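The Trurstead Newsletter
Around the Building

Keyboards, crumbs and the Big Desk Tidy

Well, we did it! After talking about it since June, the front office finally had its Big Desk Tidy, and I want to say a proper thank-you to everyone who came in with rolled-up sleeves and (in several cases) their own dusters. I had pictured an hour of light wiping. We were still at it when the sandwiches arrived, and then for a good while after the sandwiches had gone.

For anyone who has joined us lately, the front office is where members come to type up letters, fill in forms, print bus timetables and look for recipes they half remember from the radio. The desks get a lot of use and I'm very glad they do. But a desk that gets a lot of use also gathers paper clips, peppermint wrappers, dried-up pens and those little curls of paper that come out of the hole punch, and it had reached the point where you had to push things aside to put down a cup of tea. (Which, while I'm on the subject, should be going on the side shelf. You know who you are, and I am one of you.)

Rongrong Gu took charge of the keyboards, and I learned more about them in one morning than in all my years of using them. I had always gone at mine with a damp dishcloth and hoped for the best. Rongrong's way is to unplug the keyboard first, turn it over above a sheet of newspaper and give the back a few gentle taps, and then go between the rows with a soft, dry paintbrush. After that comes a cloth that has been barely dampened and wrung out hard, just for the tops of the keys. Then you leave it alone until it has dried completely, a step I would have skipped every time. I won't tell you what was on the newspaper by the end, but there was enough of it to feed a sparrow.

We also had a long and friendly debate about cables. My own feeling is that a keyboard cable ought to run straight off the back of the desk, where it can't get tangled up with your papers or catch your sleeve, and I was pleased to find most people agreed with me. The black Acer keyboard on the white table has its cable going off over the far edge, and it leaves you a nice clear stretch of tabletop for your notebook. The little light up in the corner is worth a glance before you start typing, too. If you are getting rows of numbers when you wanted arrows, or capitals when you wanted small letters, the lock keys are the first thing to try.

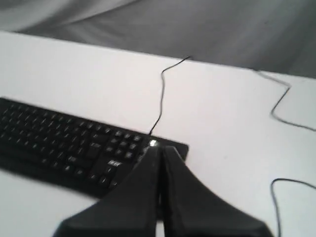 How we'd like to keep it this way

I know that a list of rules is the fastest way to get a newsletter put straight into the recycling, so please take these as friendly requests from someone who has just spent a Saturday morning picking staples out of a carpet.

When you finish at a desk, take your papers with you, or drop them in the tray by the door if you are done with them. The tray was full to the brim by lunchtime and we have already emptied it, so there is plenty of room. Pens go back in the jar. If a pen doesn't write, please don't put it back in the jar! It goes in the bin, however nice the barrel is.

If a key sticks, leave a note for Rongrong with the name of the key on it. Please don't pry it up with a teaspoon. We lost a perfectly good space bar that way, and the spring from underneath it has never been seen again.

We have also put a paintbrush and a stack of clean cloths in the top drawer of the filing cabinet, and anybody is welcome to use them. The brush is for keyboards only – it is a lovely soft one, and I would hate to find it stiff with glue after craft afternoon.

Still looking for

A desk lamp with a bendy neck, if you have one sitting in a closet, and a few small boxes with lids for the clips and rubber bands. Shoe boxes are a bit too big for the drawers, but the kind that tea bags come in would be just right. You can leave anything at the front office with a note saying who it is from, so that I can thank you properly in the next issue.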